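2 Raumkanten als Bezugssystem der visuellen Vertikalen

Die subjektive visuelle Vertikale (SVV) bezeichnet diejenige Ausrichtung einer Linie, die eine Person als lotrecht einstellt. In abgedunkelter Umgebung beruht die Einstellung überwiegend auf vestibulären und propriozeptiven Signalen. Sobald ein strukturierter Hintergrund sichtbar ist, verschiebt sie sich in Richtung der Hauptachsen dieses Hintergrunds. Für einfache Rahmenreize ist der Effekt gut dokumentiert. Für Innenräume mit vollständiger Möblierung liegen weniger Befunde vor, und die Angaben zur Größe der Verschiebung sind wegen unterschiedlicher Einstellverfahren nur eingeschränkt vergleichbar.

Im Folgenden wird zwischen konstruktiven und sekundären Kanten unterschieden. Konstruktive Kanten entstehen an den Stoßlinien von Wand, Boden und Decke. Zu den sekundären Kanten zählen Rahmenhölzer, Sprossen, Regalböden, Tischkanten und Leisten. Beide Gruppen sind in Wohnräumen meist parallel ausgerichtet und liefern daher redundante Information. Trennen lassen sie sich experimentell nur, wenn eine der Gruppen verdeckt, gedreht oder im Kontrast abgesenkt wird.

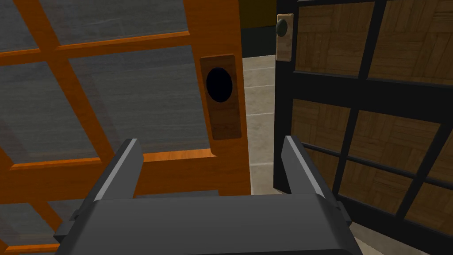 Sekundäre Kanten haben gegenüber den konstruktiven zwei Besonderheiten. Sie liegen erstens häufig näher am Betrachter und nehmen einen größeren Sehwinkel ein. Zweitens treten sie in Gruppen auf, sodass sich Richtungsinformation über mehrere parallele Linien mitteln lässt. Bei Verglasungen mit Sprossenteilung kommt eine zweite, dazu senkrechte Schar hinzu. Das Gitter ist damit gegenüber Drehungen um 90 Grad mehrdeutig, und die Zuordnung von Hoch- und Querachse muss aus dem Seitenverhältnis der Felder, der Lage des Griffs oder dem übrigen Raum erschlossen werden. Bei schräger Blickrichtung ist außerdem die perspektivische Konvergenz zu berücksichtigen, durch die parallele Kanten im Netzhautbild unterschiedliche Neigungen annehmen.

Acheampong untersuchte diesen Zusammenhang an Strichzeichnungen von Wohn- und Büroräumen. Die Vorlagen waren um bis zu 30 Grad aus dem Lot gedreht und wurden jeweils 8 Sekunden dargeboten. Anschließend stellten die Teilnehmenden einen Leuchtstab ein, dessen Ausgangslage zufällig variierte. Die Erhebung in Pristedby umfasste knapp 50 Personen mit unauffälligem Gleichgewichtsbefund. Die Verschiebung der SVV nahm bei kleinen Drehwinkeln annähernd proportional zu und ging bei großen Winkeln wieder zurück. Zeichnungen ohne sekundäre Kanten erzeugten im Mittel schwächere Verschiebungen, wobei die interindividuelle Streuung in beiden Bedingungen erheblich war.

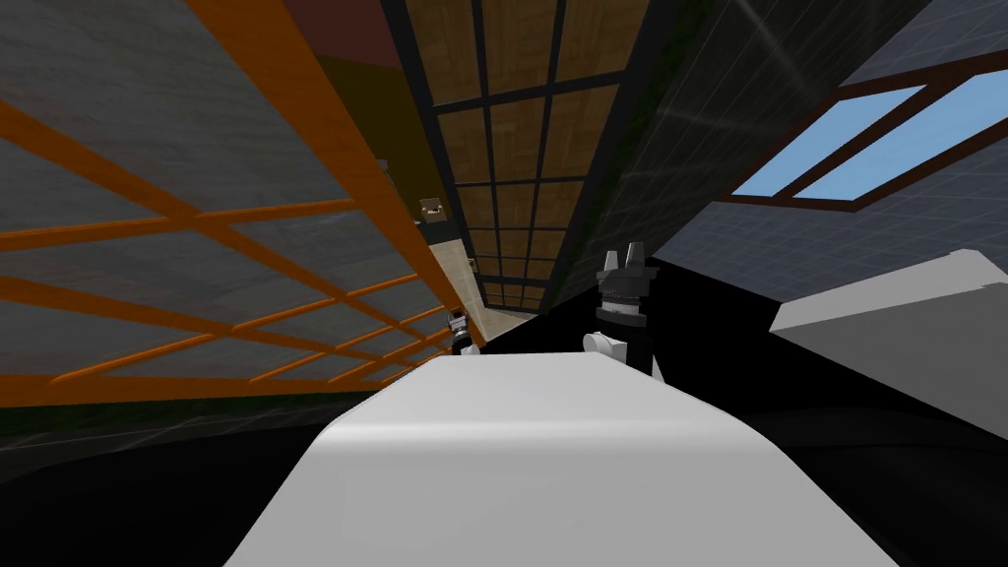
Der Rückgang bei großen Winkeln wird üblicherweise damit erklärt, dass der visuelle Hinweis bei zunehmendem Konflikt mit dem vestibulären Signal geringer gewichtet wird. Eine alternative Deutung geht von einem Wechsel der Bezugsachse aus: Überschreitet die Drehung einen kritischen Wert, wird die ursprünglich waagerechte Kante als Kandidat für die Vertikale herangezogen. Beide Annahmen sagen für symmetrische Rahmen ähnliche Verläufe voraus. Für Innenräume unterscheiden sie sich, sofern die Hauptachsen durch weitere Merkmale eindeutig benannt sind. In Abbildung 2 treffen Wände, Boden und Decke in steilen Diagonalen aufeinander, während die beiden unteren Bildecken tiefschwarz sind und für eine Schätzung der Raumachsen ausfallen. Bei einer derartigen Verteilung muss die Richtungsinformation aus dem verbleibenden Bildfeld gewonnen werden. Modelle, die alle Kanten unabhängig von ihrer Lage gleich gewichten, überschätzen hier die verfügbare Redundanz. Für die Auswertung wurde deshalb ein Gewichtungsterm eingeführt, der den Anteil kantenfreier Flächen am Bildfeld berücksichtigt.

Die Gewichtung folgt dem Ansatz von Antwi. Jeder erkannten Kante wird ein Richtungswert zugeordnet, dessen Einfluss mit der Kantenlänge und dem lokalen Kontrast wächst. Gekrümmte Konturen gehen mit der Tangente im jeweiligen Abtastpunkt ein. Da sich die Tangentenrichtungen entlang einer gleichmäßig gewölbten Fläche stark unterscheiden, tragen solche Konturen zur Summe wenig bei, erhöhen jedoch die Varianz des Schätzers. Im ursprünglichen Modell blieb dieser Varianzbeitrag unberücksichtigt. Die hier verwendete Fassung begrenzt ihn durch einen Schwellenwert für die zulässige Richtungsänderung je Segment. Segmente oberhalb der Schwelle werden verworfen.

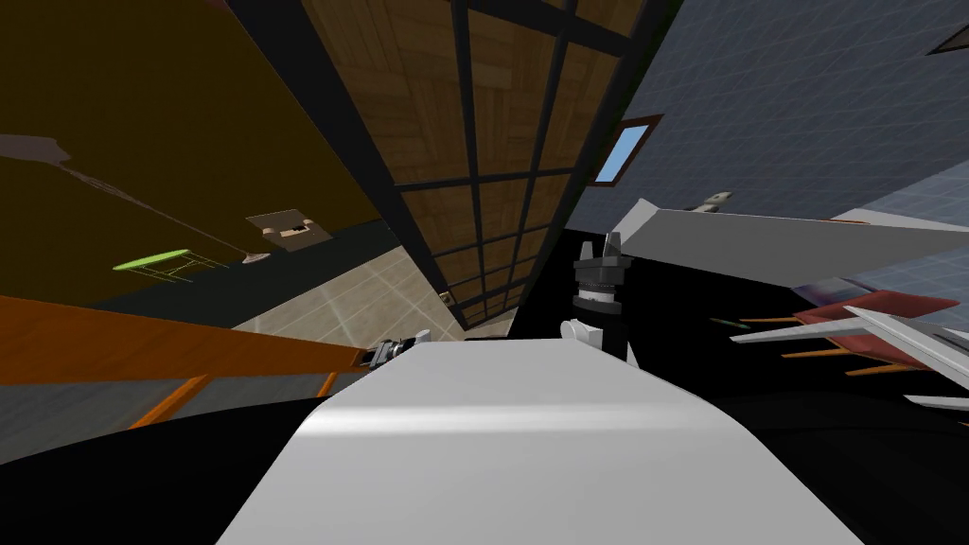 Eine weitere Einschränkung betrifft die Unterscheidung zwischen Raum- und Objektachsen. Möbel stehen nicht zwangsläufig wandparallel. Ein diagonal aufgestelltes Möbelstück liefert lange, kontrastreiche Kanten, deren Projektion mit keiner konstruktiven Kante übereinstimmt. In der Vergleichserhebung in Cirnevstead führte die diagonale Aufstellung eines einzelnen Tisches zu keiner systematischen Verschiebung der SVV, wohl aber zu längeren Einstellzeiten. Der Befund spricht für eine Vorauswahl der herangezogenen Kanten, deren Kriterien sich aus den vorliegenden Daten nicht ableiten lassen. In Betracht kommen die Häufung gleicher Richtungen, die Zugehörigkeit zu großen Flächen und die Lage an der Grenze des sichtbaren Raums.

Für die in Abschnitt 3 beschriebene Versuchsreihe in Lerkach ergeben sich daraus folgende Festlegungen. Konstruktive und sekundäre Kanten werden getrennt annotiert. Die Drehwinkel bleiben auf den Bereich bis 30 Grad beschränkt, in dem beide Erklärungsansätze noch unterscheidbare Verläufe vorhersagen. Die Einstellzeit wird als zweite abhängige Variable erfasst und vor der Auswertung logarithmiert. Kopfneigungen werden durch eine Kinnstütze begrenzt; Durchgänge mit erkennbarer Lageänderung werden ausgeschlossen und am Ende des Blocks wiederholt.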